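Portes ouvertes chez Grultora : deux heures avec des pinces

Publié le 3 mai 2026

Zone du Moulin, fond de l'impasse, parking plein. Un fléchage au feutre, un badge, un gobelet de café, et on entre. Grultora ouvre ses ateliers une fois par an, d'habitude sans faire de bruit. Cette année il y a la queue jusqu'au portail. Des familles, des étudiants de BTS, deux ou trois industriels venus de Hondlow, veste malgré la chaleur.

Premier hall, les grosses cages. Palettisation, cartons, bruit d'air comprimé. On connaît. Les enfants adorent, les parents filment, on ne s'attarde pas. Le bras jaune fait son tour, repart, refait son tour. Dix-huit minutes de présentation, micro qui siffle, et une diapo sur la cadence que personne au fond n'a pu lire.

Le vrai morceau est à l'étage. Là, pas de cage. La maison travaille depuis avril sur un programme baptisé Skoltberg : apprendre à des robots les gestes de la maison, ranger, déplacer, poser sans casser. Et pour apprendre il faut des gestes humains, beaucoup. 2 216 enregistrés à ce jour, dit le panneau de l'entrée, mis à jour au marqueur. Une personne tient la pince, fait le geste, la machine garde tout. Puis on recommence. Et encore.

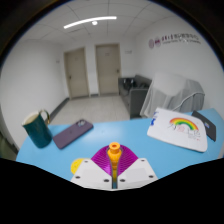
La collecte, c'est le nom qu'on donne ici à ces séances, et c'est bien moins spectaculaire que le hall du bas. C'est plus intéressant aussi. Tout se joue sur des objets banals, ceux qui traînent chez tout le monde. Prenez la tasse vert sombre, brillante, avec son anse dorée toute fine : un doigt rigide glisse sur ce genre de surface ou serre trop fort. D'où le doigt souple, magenta, strié comme un éventail, entre deux plaques blanches. Il plie, il épouse. Le téléphone posé à plat à côté, dans sa coque violette, c'est un autre problème, presque rien à attraper, il faut aller chercher la tranche.

J'ai essayé. Cinq minutes d'attente, puis la pince en main, plus lourde que prévu. On croit savoir prendre une tasse. Premier essai trop vite, deuxième de travers. L'ingénieure me reprend gentiment : ralentir, viser, ne pas corriger au dernier moment, parceque le robot apprendra aussi l'hésitation. Troisième essai, validé. Je ne suis pas peu fier.

Question dans le groupe, un monsieur en chemisette : et ça sert quand, en vrai ? Réponse prudente. Deux sites pilotes visés, pas de date, pas de prix. Une dame demande pour la vaisselle. Rires, mais la question est notée quand même. Quelqu'un veut savoir où vont les enregistrements, et là c'est plus flou : serveurs internes, « pour l'instant ». On aurait aimé en savoir plus, la visite suivante attendait déjà dans l'escallier.

Redescente par le magasin de pièces. Bacs de visserie, imprimantes 3D qui tournent, odeur de plastique chaud. Un stagiaire explique qu'un doigt souple s'use et se remplace, il en tend un aux gamins qui le tordent dans tous les sens. Gros succès, plus que le bras jaune.

Sortie par la cour, crêpes, file encore plus longue qu'à l'arrivée. Les industriels de Hondlow sont remontés à l'étage pour un second passage, sans la veste cette fois.

Pratique : entrée libre, chaussures fermées pour le hall du bas. L'étage se visite par petits groupes, inscription sur place, venir tôt.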